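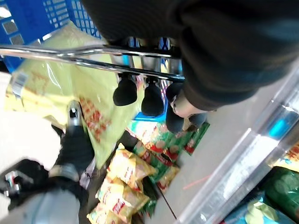 Figure 1. Blue plastic basket with perforated side wall, next to a chrome rail.

Basket Choice and Purchase Size in a Small Grocery Store
Rosine Hoarau and Lise Sandhu

1. Background

Store managers often assume that shoppers who carry a basket buy less than shoppers who push a cart. The limit may come from volume, from weight, or from the plan the shopper had before entering. Our project looked at the first two factors at the Bellis grocery store in Prallmont.

2. Method

We recorded 248 purchases during July, all between 4 p.m. and closing. For each one we noted the carrier used (basket, cart, or none), the number of items, and the total weight printed on the produce and meat labels where available. Packaged goods were assigned the net weight on the package. Shoppers were not interviewed. Purchases made with a reusable bag in place of a store basket were entered under "none".

3. Results

Of the 248 purchases, 100 were made with a basket, 48 with a cart, and the remaining 100 with neither. Basket purchases stopped well short of the volume the basket could hold in most cases. Heavy items such as milk and bottled water were more common in cart purchases - this was expected. Basket purchases with two or more bottles contained fewer other items than the rest of the basket group.

4. Discussion

The results are consistent with weight as the stronger limit, but they do not prove it. A shopper who plans to buy water may choose a cart at the door, and our data cannot separate that choice from the effect of the load itself. Net weight also leaves out glass, which matters for jars.

The Tuesday sessions had more purchases without a carrier than the other sessions. We did not test this difference.

5. Further work

A repeat at the Pelora store, which has only baskets, would remove the choice of carrier. Item weights should be taken with a scale at the checkout.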